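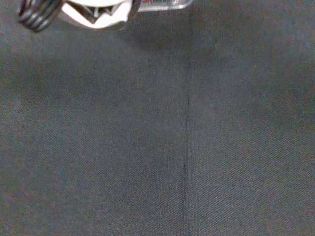
# The Gancombe fund is working, they say. For whom?

October 2018

The people who run the Gancombe Hardship Fund put out their first report last week, and the word "success" is in the second sentence. I have read it twice now. I would like to believe it, and I can't get there.

For readers outside the county: the Pokel cannery shut its doors last winter and let go of 355 people. Most of them had been there long enough to have a mortgage that assumed the cannery would go on existing. Pokel, on its way out, put money into a fund for "families in acute need." The county added some. Frei, the charity that already ran the food pantry on Mill Street, was hired to hand it out.

So far the fund has helped 110 households. The report calls this "strong uptake." It doesn't say how many households asked.

I asked. I was told that number isn't tracked in a form that can be shared. I then asked whether it was tracked in some other form, and I was thanked for my interest in the fund.

You can see why the number matters. If 115 families applied and 110 got help, I will eat this column. If three times as many applied, then we have a program that mostly turns people away and has published a booklet about the ones it didn't. Both programs would write the same report, with the same sentence at the top.

## Seven pages

The application is seven pages long. It wants bank statements, a letter from the landlord or lender, proof of the layoff, proof of the job search, and a signed paragraph in which you explain, in your own words, how your hardship came about.

Think about that last one. Pokel knows how the hardship came about. So does the county, which sent someone to the closing and had her picture taken with the manager. The fund has Pokel's name printed on its letterhead. And still a man who spent his working life on a canning line has to sit down at his kitchen table and compose an essay on why he's broke.

Veronika Oberholzer worked in the labeling room. She filled out the form in the spring and it came back with a note asking for a "more complete narrative." She wrote a second one. That came back too, this time over a missing bank statement for an account she had closed. She told me she stopped there.

"I've been poor before," she said. "I was never graded on it."

Her case does not appear in the report, of course. She isn't a denial. She's in a category called "incomplete," and the report has no page for incompletes. As far as the fund is concerned, nothing happened to her at all.

I don't think anyone at Frei set out to be cruel. I've met a few of the people there and they work hard in a bad office with a worse phone system. But I've also watched enough of these programs come and go to know what a long form does. It sorts people. The ones who get through are the ones with a printer, a patient nephew, a quiet afternoon and a tidy drawer of papers. Those are often the people who were going to be all right anyway, or at least less badly off. The woman who is three weeks from losing her apartment and sleeping badly is exactly the one who will forget the landlord's letter.
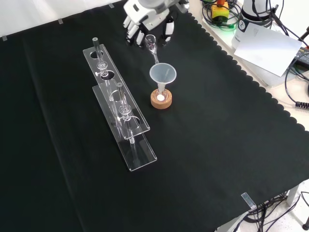

*A white robotic hand grasps a small glass funnel, with a plastic funnel set in a test tube nearby.*

## The case for the paperwork

The defense is always fraud. Lorenz Eberhard, who sits on the county board and has been decent enough to return my calls, put it to me plainly. It's public money, at least in part. If one person cheats, he said, the paper will print it, and the fund will be dead by the following week.

He's right about the paper. I write for it.

But ask how a person would go about cheating this fund. The list of people laid off exists. Pokel has it, and the state has it. You could check a name against that list in less time than it takes to read somebody's narrative. The checks after that are there to find out whether a person who lost her job is suffering enough, and that's a different thing from fraud. It's a judgment on how she handled her savings, whether she has a brother who could lend to her, whether she still pays for cable. I'd like to hear the board say out loud that this is what it wants. Some people in Gancombe would agree with it. It would be a more open argument than the one we're having.

Mr. Eberhard also said that a fund with no limits would run dry. Maybe so. I'd point out that this one is in no danger of it. By the report's own table, on the last page, in the small type, more than half of the money is still in the bank. The text beside the table calls this "prudent stewardship." I read that line aloud to a man I know who worked the loading dock, and he asked me what it was being saved for.

I didn't have an answer. Does the fund? The hardship it was set up to meet started last winter. It's not off in the future someplace -- people are in it this morning.

## Three months, then Cukik

Say you do get through. What you get is help with rent or utilities for up to three months. After that you can't reapply until a year has passed.

I have tried to find out where the three months came from. Nobody at the county could tell me. It may have been in the template. It doesn't match how long it takes to find work here, as anyone who has looked for work here could have told them. The two employers who promised at the big meeting to "look first" at Pokel people have hired a handful between them, mostly on nights, mostly part time.

So month four arrives, and where do people go? Walk down Mill Street and look. Cukik opened its loan counter next to the pharmacy in the summer, with a yellow sign and a bowl of candy. Its form is one page. No narrative. They will give you the money while you stand there, at a rate that ought to be against the law and in some places is.

I hear a lot of scolding about this, some of it from the pulpit. People should know better than to borrow from an outfit like that. I think they do know better. I think they have done the math as well as anyone on the county board, and the math says that money today at a terrible price will keep the heat on and a sympathetic letter in six weeks won't. If the charity is slower and ruder than the loan shark, the loan shark is going to do well.

The report doesn't mention Cukik. It has a section called "Looking Ahead," which says the fund will "deepen its engagement with community partners." There's a photograph of a handshake.

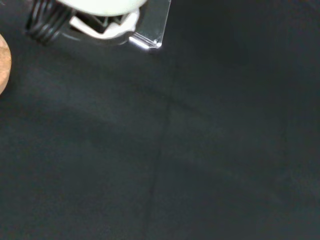

*Black coiled cable beside pale, rounded housing, above dark gray fabric.*

## What I'd want to see

I get letters saying I only ever complain, so let me be specific.

Publish how many people asked. Publish how many were turned down, how many gave up partway, and how long the rest waited for a check. If those numbers are good, the fund's critics will have to pipe down, me included. If they're bad, the board should be the first to know it, and I suspect it has been careful not to.

Cut the form to a single page. Name, address, were you on the payroll, what do you owe this month. Check it against Pokel's list and pay it. Drop the narrative altogether. If Frei's staff want to hear people's stories they can put on a pot of coffee and ask, and I expect they'd get better ones.

And spend the money. The board meets again in December, when the heating bills come in and the last of the unemployment checks run out for anyone who was let go in the first round. It could vote that night to lift the three-month rule. It wouldn't need a study. Mr. Eberhard told me he'd "be open to a conversation," and I've been around long enough to know what that's worth, but I wrote it down.

I'm told I should be grateful there's a fund at all. Plenty of towns lose a plant and get nothing, and it's true that Pokel could have just locked the gate. I've heard the same from people who used to work there, some of whom got help and needed it badly. I don't doubt a word they say. The rent got paid, and that's no small thing in those 110 homes.

But the fund wasn't set up for gratitude. It was set up with 355 names on a list, and the report can account for fewer than a third of them. I'd like to know about the rest. Veronika Oberholzer is one. She's cleaning motel rooms out by the highway now, when they call her, and she still has both copies of her narrative in a folder. She offered to let me print one. I told her to hang on to it until the board meets and read it to them herself, and she said she'd have to see if she was working.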